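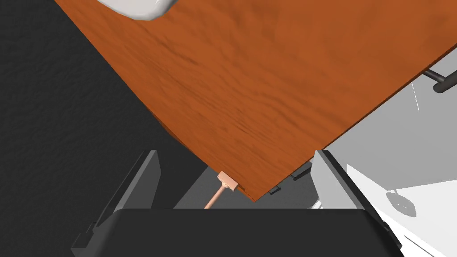
Good evening, and thank you for coming out on a Wednesday. Wait for the back rows to settle. Say something kind about the tea.

I want to talk about the Otesia workshop, which made printed cloth and painted furniture for a good many years and is hardly remembered now, even by people who sleep under its curtains. Start with the pattern books. There are 306 designs in the two that survive, most of them leaves of one sort or another, and I could happily keep you here all night with them — I won't, I promise.

Explain how the money worked. Otesia drew the patterns, the Gretus mill printed them, and the shop at Itska sold them by the yard. Pause here, as people usually want to ask about prices. 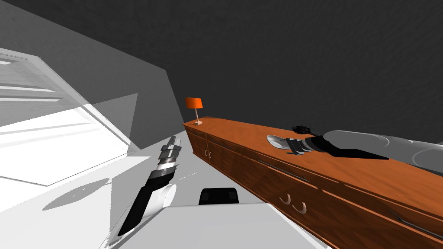
Surely the mill deserves more of the credit, came one remark when I gave this talk in January, as it was the printers who chose the colours. I think that's a very fair point, and I've changed my notes to suit. The drawings were often sent over in plain pencil, and the blues and mustards we're so fond of were settled at Gretus by people who never signed a thing.

Then on to the furniture, slowly, as I always rush this part. The Ostrowski chest is the one to dwell on. It was made for a wedding, painted inside the lid as well as out, and the family kept blankets in it for about 100 years. Mention the moth.

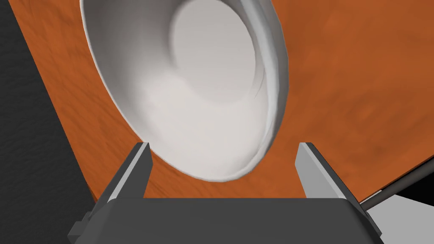 White bowl, seen from close up

Pass the two cloth samples round now, one down each side of the room, and ask for clean hands, please. If time is short, leave out the wallpaper and go straight to how the workshop closed. Questions after that, and do repeat each one aloud for those at the back.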